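Print | E-mail this story

I gave up my alarm clock in July, mostly out of spite. It had a bird on it and the bird was smug. My plan was to wake up whenever I woke up for 40 days and see what happened to the rest of me (my boss was warned!).

The first week I slept like a teenager, past nine, mouth open. Then it swung the other way and I was wide awake at 3 a.m., wandering around my apartment on Nuserside and eating cereal in the dark. 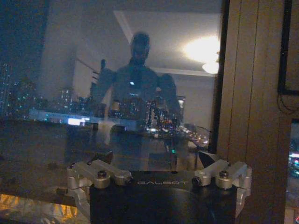
Mortimer Hutchins wrote to me after my last column to say that I should quit fighting it, get up, fold some towels and go back to bed once I'm bored. He has done it that way for years and swears by towels over books, which only get interesting.

So I tried the towels. I own six, so it's a short job, and I was usually back under the covers by half past. By the end I was waking at 6:40 most mornings, bird or no bird. It's still in the drawer.

Print | E-mail this story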